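Your questions about the new picking arm
Last updated: January
Shares 37 | Comments 4

I'm Bello Obi and I run the mixed-goods bench at Zodwood. People keep stopping me at the coffee machine, so I'm putting my answers in one place!

Is the arm taking my job?
No. All 30 of us on the bench are staying (I asked twice, and I got it in writing). What changes is who does the reaching. You'll do more checking and packing, and a lot less bending.

What does it pick?
Odd little stuff, mostly. Soft things, shiny things, things with handles, all in one gray bin. Boxes stay with the Bednarek line.
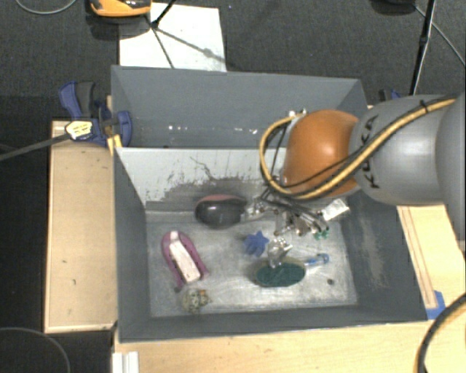 Gomness, January

Do I need to know how to code?
Nope! I sure don't. The training is one Friday morning and you'll mostly learn the stop button, the reset and the Memus screen, where you confirm any item it isn't sure of.

How many items does it have to learn?
Our list is 1,536 right now, and I keep adding to it, sorry.

What about clear or reflective things?
Those are the ones I'd watch. If the screen asks for a person, go be the person, but hit stop before your hand goes anywhere near the bin.

Can I switch benches?
Sure, come find me before lunch.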